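Unit 4: Weighing whole fruit
Course notes, M.-B. Solberg

Cover the bench with brown paper and mark it into squares with tape. Keep one square for the scale and leave it there for the whole session. Switch on, wait for zero, then set the units to grams.

Each fruit is weighed 4 times – lift it clear between readings and let the display return to zero. Record the mean to the nearest gram. 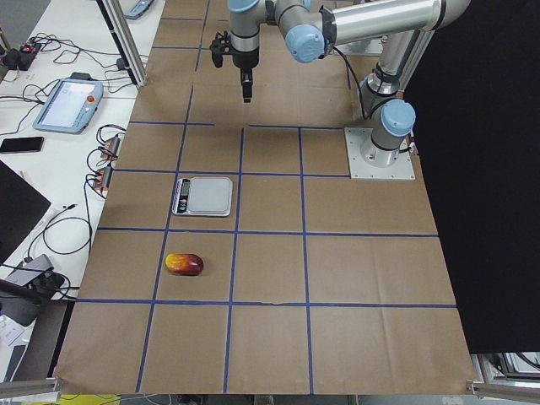 Long fruit should lie on its side across the middle of the platform. A reading that drifts after 12 seconds is discarded and repeated. Table 16 is for results.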